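6th February

Got home from robot club at ten to nine with glue on my sleeve and no dinner in me, so this is being written over a bowl of cereal. I said in January I would keep this up every Wednesday and I have already missed two, so let's call tonight a fresh start.

The Peltport meet is coming up fast and I am starting to feel it in my stomach. We drew Grarmont in the first round, which made everybody groan, and I pretended to be relaxed about it. They beat us by a mile last year! Their arm just glided along while ours shook like a wet dog. But that was last year and we have a much better arm now, and a much better plan, and I've stopped lying awake going over it (mostly).

Tonight was all about the dots. The task is to bring the gripper down over a marked spot, stop at the right height, and then go to the next spot without drifting off. Sounds so easy when you read it in the rule book. I've been writing the part that looks through the wrist camera and picks out black dots on the table, and when I left last week it was seeing dots everywhere. Crumbs were dots. Shadows were dots. It once gave me a whole list of dots along the edge of one of the fingers, and I nearly threw my pencil case.

So I spent the first hour changing one number, running it, changing it back, running it again. If a blob is too small, throw it out. If it's too gray, throw it out. If it isn't round, out it goes. I had the size limit at 8 for ages and kept losing real dots when the arm went up high, then I tied the limit to the height and that fixed most of it. I was so pleased with myself I did a little dance by the sink. The other half of the group was fighting with the Oyelaran kit at the time and did not look up, thank goodness.

Then the shadow problem. The arm throws a big soft shadow when it leans over, and my gray cutoff didn't like that one bit. We have 1,183 pictures saved from the practice runs now and I went through a bunch of them with my chin on my hand, sorting good from bad, and most of the bad ones were bad in the same way – one side of the table darker than the other. I think the answer is to compare each dot with the patch right next to it and forget about the brightness of the whole picture. I wrote that on my hand so I wouldn't forget, then washed my hands. Wrote it on paper the second time.

Money talk at the end, ugh. We've got 60 dollars left for the rest of the season, and the new finger pads will eat a good bite of that. Nolthorpe apparently have a sponsor and matching jackets. I want a jacket. I'd settle for a spare motor.

Oh, and I got to drive for a while! I'm usually stuck behind the laptop, so having the controls was a treat. I went down way too fast the first time and my heart just about stopped, then I got the hang of it and did four slow passes in a row. You have to trust the numbers on the screen and not keep ducking your head to look sideways. I am a terrible head ducker.

Homework still to do, and it's the history reading, so I will be asleep by page two. Must remember for next week: the long charger, my blue notebook, the bit of code on the other memory stick, snacks that don't make crumbs (see above, crumbs were dots). 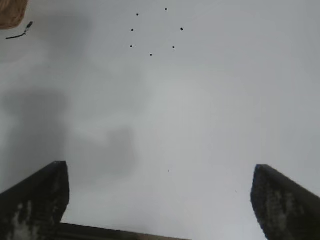
And I need to ask if we can get in an hour earlier on the last practice before Peltport. Okay, cereal's gone soggy. History. Bed.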